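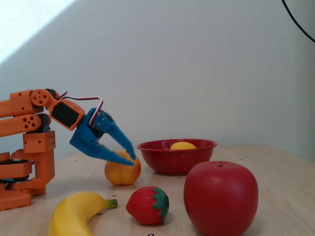
Session 4: Fruit, a bowl and a table

Notes for the Sunday still life group, Josolent evening and weekend classes

Hello all. These are the notes I'd normally talk you through while the kettle boils, typed up so you can work from them at your own kitchen table. They run on a bit, sorry, because I write the way I talk. Read the lot before you pick up a brush, then go back and do it bit by bit.

We're on round things this time. Last session was boxes and books, all straight edges, and quite a few of you told me you were glad to see the back of them. Well, round things are harder! A box tells you where its corners are. A peach tells you almost nothing, and you have to find the form from the colour and from one or two very small clues.

What you need

One orange-coloured fruit, a peach or an apricot if you can get it, a plastic one if you can't. A lemon. A shallow bowl in a strong colour. I love red speckled enamel for this, the sort with tiny white flecks and a rim that flares out, but any bowl that's wider at the top than the bottom will do the job. Pale wooden table, or a sheet of brown paper over a dark one.

Paints: a warm yellow, a cool yellow, a warm red, a blue, white. Leave the black in the box. Two brushes, a medium flat and a small round, and an old rag. The paper is the Gokholm pad on your materials list, and if you've run out, the back of some lining wallpaper takes acrylic perfectly well (I've got half a roll of it under the stairs and it's outlasted three pads).

Setting up

Put the fruit down on the table and the bowl to the right of it, with the lemon inside the bowl. Keep them fairly close together but leave a sliver of table showing if you can. You'll be tempted to put the peach in the bowl as well, for company. Leave it out. We want one fruit sitting on the wood with nothing round it and one fruit half hidden, and the difference between those two is most of today's lesson.

Sit down to work. If you stand, you look into the bowl and the lemon becomes a whole lemon, and then you've got a different picture. Sitting, you should see the top of it poking up over the rim. Light from one side, please. A window is best. If it's evening, use one lamp and switch off the big light.

Turn the peach until its crease is facing you. I mean properly facing you, running down the front.

Part one: the peach

Draw it lightly, and draw it squat. Everybody's first peach is a perfect circle, mine included, and a perfect circle looks like a ball. Hold your pencil out at arm's length, measure the height, then turn the pencil and see how much wider the fruit is. The difference is small. Put it in anyway.

Now mix the middle colour first, before the light and the dark. Warm yellow with a touch of warm red, and go slowly with the red, it takes over in no time. You're after an orange that still leans to yellow. Fill the whole shape with that. It'll look like a sticker, and for the next five minutes that's fine.

For the shadow side, add more red and then the tiniest bit of blue. Try it on a scrap first. If it goes brown, you've overdone the blue and you're better off starting the mix again than trying to rescue it. Lay it in with the flat brush, following the curve, and soften the edge with a finger or a clean damp brush while it's still workable.

The crease comes last and it should be faint. Use the small round brush and the shadow colour thinned right down. Start at the top and let it fade as it comes down the front. A crease with the same strength from end to end looks like a pencil line, and the fruit goes flat again. If you can see it from across the room it's too strong.

Part two: the bowl

Ellipses. I know. Have a look at the handout from session 2 if you've lost your nerve, but the short version is this: the rim is a flattened oval, the ends of it are rounded and never pointed, and the curve at the foot of the bowl is a bit fuller than the curve at the rim. Swing your arm from the shoulder. Do it in the air a few times first and then let the pencil down.

Get the sides right before you paint. They come in from the rim to a narrower base, and if you make the base too wide you'll have a cake tin.

Paint the red flat, let it dry, then put the darker red down the shadow side. Specks go on at the very end. If yours is a speckled bowl, please don't dot them in one at a time in neat rows! Thin some white, load an old toothbrush, cover the rest of the picture with paper and flick. Practise on newspaper. You will get some on your sleeve.

Part three: the lemon

Cool yellow and plenty of white for the top. Look at how soft it is up there compared with the peach. Down where it meets the bowl there may be a bit of red bouncing up into the yellow, and if you see it, paint it. If you don't, leave it alone.

Paint the lemon a little way past the rim and then cut the rim back over it with your red. It sits inside the bowl much better that way than if you stop the yellow carefully at a line.

Part four: the table

Pale wood is a mix of white, warm yellow and a dab of whatever's left on your palette. Keep it thin. Leave out the grain unless you're really burning to do it. What matters is the shadow under the peach, which is darkest right where fruit touches wood and gets lighter as it moves off. There'll be some orange in it too, close in. Half of you will forget the shadow and then write to tell me your peach is floating.

For next time

One finished painting and two quick ones, twenty minutes each, with the bowl moved somewhere else. Try the lemon on the table and the peach in the bowl for one of them, so you've done both jobs with both fruits.

If you want more to look at, the Beyene reader has a good chapter on warm shadows. Skip the bit about glazes, we'll get to that in May.

Bring everything, including the one you hate.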